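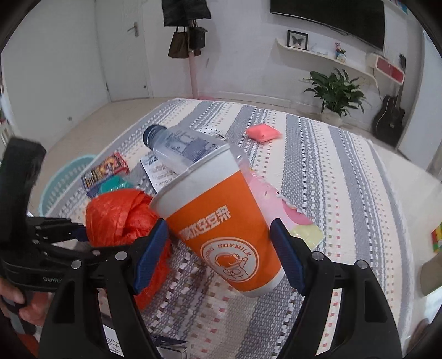 Progress report, Gilldale snack corner
January 17, 2026

The sorting of the drinks and packets is going well. We have now checked 241 items from the Skokimbridge store room. The large soy milk cups with the orange wrap are kept apart from the bottles, as you requested in our last call.

Two shelves are still not labeled. The supplier, Limsakul, promised the labels for March, and I will remind them next week. From the grant we have spent about $900 until now.

Sutrisno Ngui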